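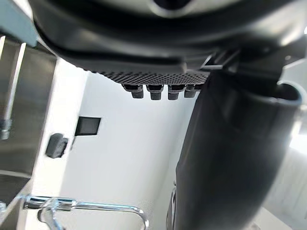
So I finally cleaned the coffee machine. Properly, I mean, with the brush and the powder and the little tub of descaler that has been sitting under the sink since September, when I bought it in a fit of good intentions at Adamczyk and then walked past it every morning for weeks.

What got me moving was Bohdana Demchenko coming over on Fri 29 November. She used to run the counter at Skurkia (the old one, on the hill in Mustdale, before they moved) and she cannot drink a cup of coffee without bending down to look underneath whatever it came out of. I knew she'd do it. She knew I knew.

Mostly it's the undersides that get me. I wipe the front and the top every day, and they look great! Then you crouch down with a flashlight and find splashes dried on in places you haven't thought about since you unpacked the thing. An old toothbrush did most of the work, and for the tight spots I went through a whole pile of cotton swabs. Dish soap and warm water first, then a damp cloth, then a dry one. Don't spray anything up into it, please. I did that to my last machine and spent $390 finding out why you shouldn't.

The descaling took two rounds, with a rinse after each. The packet says one is enough, but our water leaves a crust on everything, even the kettle, and the first batch came out looking like pond.

I also pulled the whole lot forward and cleaned behind it, where I found two teaspoons and the lid to my Wellier travel mug, which I had replaced already (of course I had).

Bohdana came, bent down, looked, and asked for a flat white. Then she told me my grinder was filthy, so that's next weekend.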